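Skurnum word list — read me first

Skurnum is a list of words for shoes, gloves and other things people wear, collected from small repair shops. It has entries in English, Czech, Finnish, Polish and Malayalam. I keep it because my dictionary gave me one word for "tongue" and the shoemaker gave me four.

What is in the folder

words.csv is the main list, one word per line. The columns are: id, language, word, meaning, part, source, note. The file is saved as UTF-8 and separated by semicolons, so please set this when you open it in a spreadsheet program, or the Czech letters will break.

sources.txt says who gave each word. Satish Kurup sent the Malayalam words, Oldřich Vlček the Czech ones, and Heikki Karppinen answered my questions about Finnish compounds with much patience.

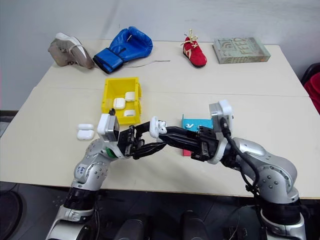

The column "part" uses a fixed set of 31 labels, for example toe, heel, lace, cuff, lining. If a word can mean two parts, it has two lines with the same id. Please do not join them.

Known problems

The Polish section is thin — only 40 words, and 11 of them still have no source. Remigiusz Szewczyk has promised to look at them in December. Some words for cuff are also used for sleeves, and I have not decided if they should stay.

Spelling follows the person who gave the word, also when the dictionary does not agree.

Corrections

Send one correction per message, with the id of the line. I read them in the evening, after 7, and I answer slowly. Version 5 will include everything received before the end of December.

You may copy and change the list freely if you keep sources.txt together with it.

Mohandas Nair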